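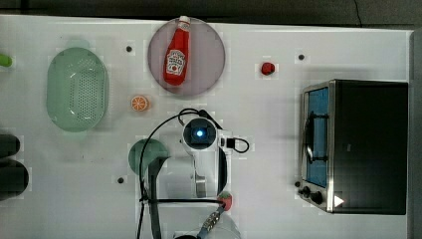
Ketchup on the plate, colander to the left.

Lovisa Nyberg
13 Nov 2023

1/ Notes on yield stress in kitchen fluids, as promised to the few people who asked. Mostly tomato sauce (ketchup if you prefer), some mayonnaise, a bit of custard. No equations past the first one.

2/ A yield stress fluid behaves like a soft solid until the stress on it passes a threshold, then it flows. Water has no threshold. Tilt a glass by any amount and the surface levels. Tilt an open jar of mayo and the surface keeps whatever shape the spoon left.

3/ The one equation: stress at the wall of a vertical tube under gravity = density x g x radius / 2. Double the radius, double the stress. A wide-mouthed jar empties by itself and a narrow neck doesn't, with the same sauce in both.

4/ Second property, often confused with the first: shear thinning. Once it's moving, apparent viscosity drops as you shear it faster. Slow pour = thick. Hard squeeze = thin. This is where the sudden dump over the chips comes from.

5/ Third: thixotropy. Viscosity falls over time at constant shear and recovers at rest. Shaking a capped bottle breaks down some of the structure, and you get a short window before it rebuilds. Leave it on the bench through dinner and you're back where you started.

6/ What provides the structure in tomato sauce is mostly pulp: cell wall fragments and pectin in a watery serum. Some recipes add a gum. Starch shows up in the cheaper ones, and you can usually feel it on the tongue.

7/ The serum is the thin liquid that comes out first after a bottle has been standing. Proper term is syneresis. It's harmless. Shake with the cap on.

8/ Home test. You need a spirit level, a flat tray, a ruler and a short piece of pipe open at both ends. Stand the pipe on the tray, fill it, strike the top flat, lift straight up. The pile slumps and stops. Final height over starting height tracks yield stress. Concrete crews do the same thing with a cone.

9/ I did this with a homemade batch, 925 g after reduction, split in two. One half sieved, one half left coarse. The coarse half slumped less. I repeated it the next day out of the fridge and got the same order, with both piles standing taller.

10/ Drain time, same batch, sieved half, from an inverted 500 mL glass bottle with the neck wiped clean: nothing for 52 seconds, then the lot. I don't put much weight on the number. Any trapped air at the neck changes it.

11/ On air. An inverted rigid bottle has to let air in to let sauce out. The two compete for the same opening. Holding the bottle at a slant gives air a path along the upper side of the neck, and the flow is much steadier than straight down.

12/ Squeeze bottles get round this by supplying the pressure directly. The slit valve in many caps is a flexible disc that opens outward under pressure and lets air back when you release. If it spits, there's air sitting behind the valve. Store it cap down.

13/ Ainhoa Cuesta asked whether warming helps. Yes for the flow, less so for the threshold. The serum thins with heat, the particle network changes much less over the range you'd use at a table.

14/ Custard is a different case. Starch custard sets as it cools, and if you stir it hard afterwards it goes runny and only partly comes back. That's damage to the gel, so don't file it under thixotropy.

15/ Cornflour in cold water goes the other way entirely and thickens under shear. Separate thread, probably in a few weeks once I've cleaned the tray.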